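23 February 2026

Woke before the alarm and lay there listening to the plow go by. The street was done by six, which almost never happens. Coffee, two slices of toast, the end of the apricot jam. I need to put jam on the list.

The choir accounts took most of the morning. Pirjo wanted the final figure for the spring trip and I had been putting it off since Thursday. With the bus deposit and the hall in Halás, it comes to $2,787. That leaves us short, but less short than I thought last week. I sent her the sheet before lunch and she wrote back with one word, "Fine." From Pirjo that is good news.

Called the dentist and got moved to a later slot. Called the water company and stayed on hold for 17 minutes, then got a person who could see the November reading and said the bill would be corrected. I wrote down her name on the back of the envelope and have already lost the envelope.

Lunch was the lentil soup from yesterday. It was thicker and better. I ate it standing up and read the rest of Danica's letter. Her mother is home from the hospital and walking to the mailbox and back. Danica is tired and says she is sleeping on the sofa bed, which has a bar across the middle. I should write this week, on paper, and put in the seed packets I promised her.

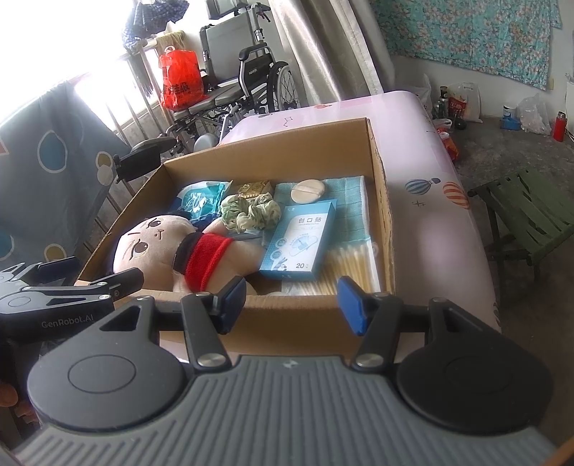

Aunt Alžběta's sheet music is still the big job. There are four generations of it and no order at all, with hymns in with dance tunes and half the piano duets missing their second part. I have decided to sort by instrument first and leave composers for later. Anything for piano goes in a brown cardboard box with the top open, the same sort as the one on the pink-lilac table cover, so I can drop things in without fussing with flaps. Violin goes in the wine crate. Everything else stays on the bed in the spare room until I know what it is. I got through the whole bottom drawer this afternoon and found a waltz copied out by hand with her name on it, in pencil, and a grocery list on the back. Eggs, thread, yeast. I kept that one out to show Svatopluk.

He came by at four to return the ladder. He played the waltz on our piano, slowly, and stopped twice where the pencil had rubbed away. He thinks it is a copy of something printed and I think she wrote it. We didn't settle it. He said Zdeňka might know, as she took lessons in the same house as a girl. I will call her tomorrow after nine, when she is back from her swim.

The piano needs tuning. The A above middle C buzzes and the left pedal squeaks. I have known this since fall and it was embarrassing to have someone else hear it.

Walked to the post office before it closed. Ice on the north side of the street, none on the south. Bought stamps and forgot the jam.

Supper was eggs and the last of the potatoes. Choir at seven. Only 9 of us came, mostly altos, so we worked on the middle section of the Easter piece and left the ending alone. My voice held up until the high part and then it didn't. Home by nine-thirty.

Throat sore now. Tea with honey, then bed. Tomorrow: Zdeňka, the violin pile, jam.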